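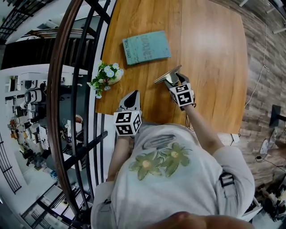 Une table en bois, un livre et une petite composition de fleurs artificielles en pot.

Prirnetti lance Mernbridge, un service d'aménagement de tables de lecture pour les espaces de travail partagés

COMMUNIQUÉ DE PRESSE

Prirnetti annonce l'ouverture en juin de Mernbridge, un service destiné aux entreprises et aux gestionnaires de bureaux partagés qui souhaitent installer un coin lecture dans leurs locaux. La formule comprend la table, un choix de livres et une décoration légère, sans travaux ni fixation au mur.

Chaque table est livrée avec 7 ouvrages et une composition florale artificielle, sans arrosage. Les livres sont remplacés tous les trois mois. Le client peut conserver un titre en le signalant à l'accueil avant l'échange.

« Les demandes portaient surtout sur de grandes bibliothèques. Beaucoup de locaux n'ont pas la place, et une table dégagée avec un livre posé dessus est plus facile à utiliser pendant une pause », explique Nisreen Atallah, responsable du service.

Le fonds compte plus de 2 000 titres en français, en anglais et en arabe. Il a été constitué par Georges Akl à partir de la collection Plurkitz, rachetée par Prirnetti l'an dernier. Les romans courts et les recueils de nouvelles en forment la plus grande part. Les ouvrages abîmés sont réparés à l'atelier ou retirés du prêt.
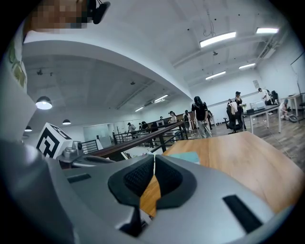 Installation et entretien

L'installation se fait le matin, avant 9 heures. La table est placée à l'endroit choisi par le client, de préférence près d'une source de lumière. Le plateau se nettoie avec un chiffon doux légèrement humide ; les produits abrasifs sont à éviter. Les fleurs se dépoussièrent au pinceau sec.

Les commandes sont ouvertes aux structures de toute taille. Fouad Moussa assure le suivi des livraisons et Rezaul Cassim celui des échanges de livres.

Contact presse : Eduard Vrabec, Prirnetti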